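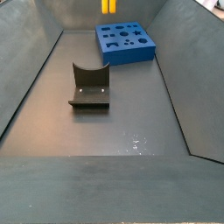
What is the difference between a shape sorter and a form board?

A form board takes flat pieces that stay in view once they are placed. A shape sorter has holes that the pieces go into or through, and the piece may disappear. A thick foam block with pockets falls between the two, and in this unit we treat it as a sorter.

Unit 9. Outlines, pockets and fit

Reading: the Arico packet, first half. Worksheet due 28th August.

1. Terms

Outline: the shape of the opening as seen from straight above.
Pocket: an opening with a floor. The piece goes down and stops.
Through-hole: an opening with no floor.
Clearance: the gap left between piece and wall when the piece is centered.
Footprint: the outline a piece makes on the surface it is resting on. A piece has a different footprint for each side it can rest on.

People mix up outline and footprint all the time. If you stand an arch upright on a table, its footprint is a rectangle. Lay it flat and the footprint is the arch itself. To match it to an arch-shaped hole you have to think of it lying flat, even if it is standing up when you first see it.

2. Turning a piece

A round piece fits at any angle. A square piece has four positions per full turn. A regular hexagon has six and a regular five-pointed star has five. An oval has two. A plain U has one, so the learner has to get the direction of the open end right before anything else will work.

On our ranking sheet the U and the arch go at the hard end for this reason. The round pieces go at the easy end. Size is a separate column, so don't fold it into the ranking.

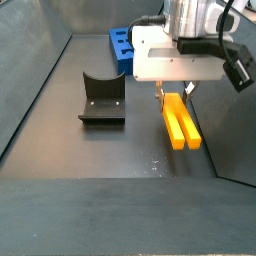 Kayode Wike disagreed with the ranking and said the star should be hardest, since it has the most corners to catch on the edge of the hole and a small error in the angle stops it going in. In Wike's view the learner sees right away which end of a U is open and only needs one turn.

Both positions can be defended. Corners make the last part of the job harder, and symmetry makes the first part easier. Use whichever ranking you like on the worksheet, but say which part of the job you are ranking.

3. Near neighbors

Some pairs get confused more than others. Watch for these:

Oval and circle, when the oval is only slightly wider than it is tall.
Square and rounded square.
Two squares of different sizes.
A single small round hole and a cluster of small round holes.

The small piece in the large hole is the error most often missed on a checklist, because the piece does go in. Mark it as a wrong placement.
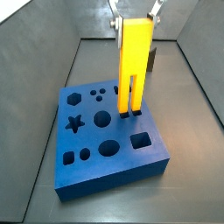 Fig. 3. Foam block with star, hexagon, round, oval and square holes.

4. Cutting a tray from foam

For the build assignment each group cuts one tray. Draw the layout on paper at full size first. Leave a solid margin at the outside edge and keep wide openings away from each other, as thin walls between pockets tear when pieces are pulled out. Put the arch or any other long outline in first and fit the small ones around it.

Cut inside corners before long edges. Test each pocket with its own piece before going on to the next one. 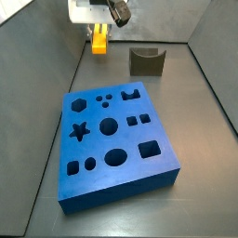

If the piece has to be pushed, trim a little from the wall and try again. Foam gives, so a tight pocket will still accept the piece, but a young child may stop pushing and decide the hole is wrong. A pocket that is too wide can't be fixed. Start over on the other side of the sheet if it is clean.

Label the tray underneath with your group name and the side that faces the learner.

5. For next time

Bring your paper layout and one finished pocket. Read the second half of the Arico packet, on spacing.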